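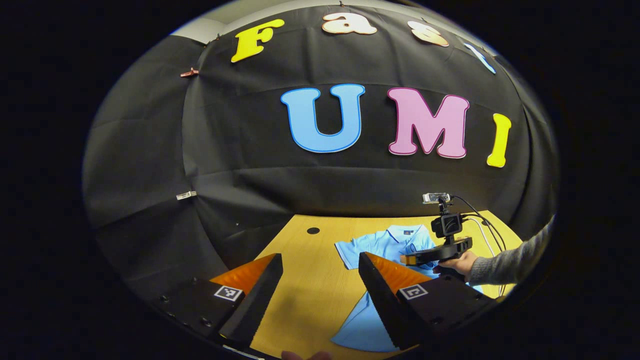
4. Hanging the backdrop

The Dollura cloth is folded when it leaves the factory, so please open it one evening before you need it. Small creases will go out by themselves. For deep creases use a steam iron on the lowest setting, from the back side of the cloth only.

4.1 Put the two stands on the floor, 200 cm apart. Open the legs fully and tighten the lower knobs.

4.2 Slide the crossbar through the sleeve of the cloth. The label with the washing symbols must look to the back.

4.3 Lift one end of the bar on the first stand, then the other end on the second stand. With two persons this is easier. Do not raise the stands to full height yet.

4.4 Raise both stands little by little, in turns, until the cloth touches the table or the floor.

4.5 Fix the sides with clips. If you hang the cloth on a wall rail and not on stands, use clips also on the top edge.

Note: The crossbar of the Brata set is 202 cm long. It fits our sleeve, but the end caps must be taken off first and put back after step 4.3.

Caution: Never hang the cloth nearer than 100 cm to a heater or a hot lamp.

5. Fixing letters and decorations

5.1 Cut the letters from light card or felt. Felt is heavier, so for big letters we advise card.

5.2 Lay all letters on the table in the right order and check the spelling before you fix anything.

5.3 Begin with the middle letter of the longest word and work to both sides. For a curved line, mark the curve with a thread and two pins. Remove the thread at the end.

5.4 Press each letter for a few seconds with a flat hand. Use the removable pads from the small bag.

Note: The pads do not hold on cloth that was treated with fabric softener. In this case use small safety pins from behind.

Caution: Do not use hot glue. It goes through the cloth and cannot be washed out.

6. Taking down and storage

6.1 Remove the letters first, pulling slowly from the lower corner.

6.2 Lower the stands in the same way as you raised them, in turns.

6.3 Roll the cloth on the tube. Folding is possible, but the creases come back.

Spare pads and clips can be ordered from Dellness with part number 999. Please write the color of your cloth in the order.

Text of this guide: Dace Lukoševičius, October edition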